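Avlow 共享工坊 十月安全巡检表（含备注）

区域：一楼木工间、金工角、公共工作台、储物区、后门卸货口
巡检时间：星期二，上午开门前开始，中途有人进来用台锯，停了一会儿
状态写法：合格 / 待改 / 停用。备注随手写的，别挑字。

一、通道与出口

1. 前门通道净宽 合格
地上黄线重新描过，鞋架往里收了。

2. 后门卸货口 待改
又堆板子。三张多层板靠着门框立着，门只能开一半。上个月写过一次。谁的板谁搬，星期二晚上还在就挪到外面雨棚下面，受潮不赔。

3. 应急灯 待改
前门那盏按测试键亮，后门那盏按了没反应。电池应该到头了，已报修。换好之前晚上十点以后后门不走人，从前门出。

4. 疏散图 合格
贴在水池上方的那张卷边了，用胶带压了一下。图上还画着旧的喷漆间，下次印新的时候改掉。

5. 楼梯扶手 待改
从下往上第六根立柱松，手一晃就响。螺丝拧过了，吃不住，木头孔大了，得塞木销重新打。先挂了牌子。

二、消防

6. 灭火器 合格，一处备注
压力表都在绿区。金工角那只前面放了一个氩气瓶推车，伸手够不着，当场推开了。推车的位置请固定在墙角，别图方便。

7. 灭火毯 合格
盒子上落了厚厚一层灰，擦了。

8. 油布桶 待改
带盖的铁桶是给擦过木蜡油、亚麻油的抹布用的。打开一看里面有咖啡杯，有口罩，还有半个橙子。反过来，垃圾桶里倒是翻出来两块油布。油布会自己发热，这个真的不是吓唬人。抹布摊平晾干，或者浸水以后进铁桶，盖子盖严。桶每天关门前倒。

9. 易燃品柜 待改
稀释剂、酒精、喷胶都在柜里，可以。但有一瓶没有标签，闻着像丙酮，不确定，按不明液体处理，单独放最下层了。自己分装的一律写上品名和开封月份，没写的下次直接送走。

10. 烟感 合格
木工间那个吹过灰了。细粉多，下个月还要吹。

三、用电

11. 配电箱 合格
箱门前一米内无杂物。回路标签有两个字迹看不清，补写了。

12. 漏电保护 合格
逐个按测试，都跳。复位正常。做的时候没提前喊一声，有人的3D打印断了，不好意思。下次先在群里说。

13. 插线板 待改
插线板串插线板的，木工间一处，公共工作台一处。拆了。大功率的（热风枪、吸尘器、烤灯）只许插墙上。那条外皮压扁的白色线已剪断扔掉，别再从垃圾桶捡回来用。

14. 手持工具电源线 待改
角磨机一台，线根部护套裂，停用，挂红牌。曲线锯的线用电工胶布缠过，缠得还行，但不算修好，排队换线。

四、机器

15. 台锯 合格，备注
分料刀在位，护罩在位。推把只剩一根，另一根在窗台上找到的，端头被锯掉一块，重做一根。切窄料不用推把的，看见一次停卡一个月。急停试过，正常。

16. 带锯 待改
锯条张力偏松，导轮有树脂。清过，张力调了，切口还是有点飘，可能条子钝了。新锯条订了Vokero的，到货前只切直线、软木。

17. 平刨 合格
护板弹簧回位正常。刀没换，能用。

18. 砂带机 待改
集尘软管脱落，用管箍重新卡上。使用前看一眼管子在不在，开了机满屋子灰才想起来就晚了。

19. 台钻 待改
卡盘钥匙又插在卡盘上没拔！！！这个写多少遍了。现在钥匙用弹簧绳吊在立柱上，用完会自己缩回去。不要把绳子剪掉。

20. 砂轮机 合格
托架与砂轮间隙调过。透明护目挡板花了，还看得见，下次换。

五、储物与台面

这一段问题最多，写细一点。

21. 公共工作台 待改
台面上过夜的东西太多。胶没干的可以留，夹具上贴条写明什么时候取。没贴条的一律收进待领箱。

22. 敞口料箱 待改
现在什么都往一个箱子里倒，小玩具、餐具、工具混在一起。找东西的时候手直接伸进去捞，迟早扎着。 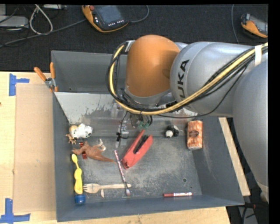 图注：深口灰色金属箱，小玩具、餐具和工具混放。

整改要求写在这里，照着做就行：
尖的、带刃的先挑出来，刀口套好，进抽屉，不进敞口箱。
餐具归茶水间，不要和沾油的东西放一起。
玩具是亲子活动日用的，单独一箱，带盖。
箱子装到沿口以下就停，别冒尖。
翻箱子戴手套，先倒在台面上再挑。
箱子外面贴标签，字写大点。

23. 货架承重 待改
上层限重牌掉了一块。Faulkner的那组货架横梁卡扣有一处没扣到底，敲进去了。重的放下层，这条老生常谈。铸铁夹具放在头顶高度的是哪位，已经搬下来了，差点闪了腰。

24. 待领箱 合格
满了。月底清，清完不认。

25. 梯子 待改
人字梯一把，防滑脚垫缺一个，停用。另一把正常。借梯子请登记，上次借走十二天才还回来，脚垫八成就是那时候丢的。

六、个人防护

26. 护目镜 待改
挂钩上有，但镜片糊得厉害。擦镜布补了。戴近视镜的也要戴，近视镜不算护目镜。

27. 耳罩 合格
海绵圈有两副硬了，换新。

28. 手套 备注
再说一遍：台钻、台锯、车床不戴手套，会卷进去。搬料、翻料箱戴。有新来的搞反了，刚好反的，当场讲过了。

29. 急救箱 待改
创可贴又空了，补了一盒。洗眼液过期，已下单Sarkar的，到之前用水池旁边的洗眼器，洗眼器放水试过，水清。镊子不见了。用了东西请在盒盖里的纸上打个勾，不追究，就是方便补货。

30. 长发、围巾、挂绳 备注
门口放了皮筋，随便拿。工牌挂绳进木工间前摘掉。

七、待办汇总

本周内：后门板子搬走；后门应急灯；楼梯立柱；洗眼液；第22条料箱分拣。
月底前：带锯锯条；角磨机、曲线锯换线；梯子脚垫；推把重做；货架限重牌。
不急：疏散图重印；砂轮机挡板；料箱标签统一样式。

八、会员留言（贴在表后面的，一并录入）

“台钻的弹簧绳太短了，矮一点的工件够不到。”
回：换长一点的，这周弄。

“后门的板子是我的，周末拉走行不行？”
回：不行，看第2条。

“料箱分拣能不能弄个活动，大家一起搞，二十分钟的事。”
回：可以，星期二晚上关门前，来的自带手套。茶水管够。

“吸尘器声音变了，像里面有个螺丝在转。”
回：漏查了，谢谢。先别用，拆开看过再说。补记为待改。

“喷漆间什么时候恢复？”
回：排风没批下来，没有时间表。小件请到院子里喷，地上垫纸板，风大就别喷了。

“10号柜子的锁打不开。”
回：锁芯进了木粉，用石墨粉弄一下就行，别喷油，越喷越粘。石墨粉在前台右手边抽屉。

下次巡检：下个月，还是开门前。吸尘器和后门应急灯到时候先查。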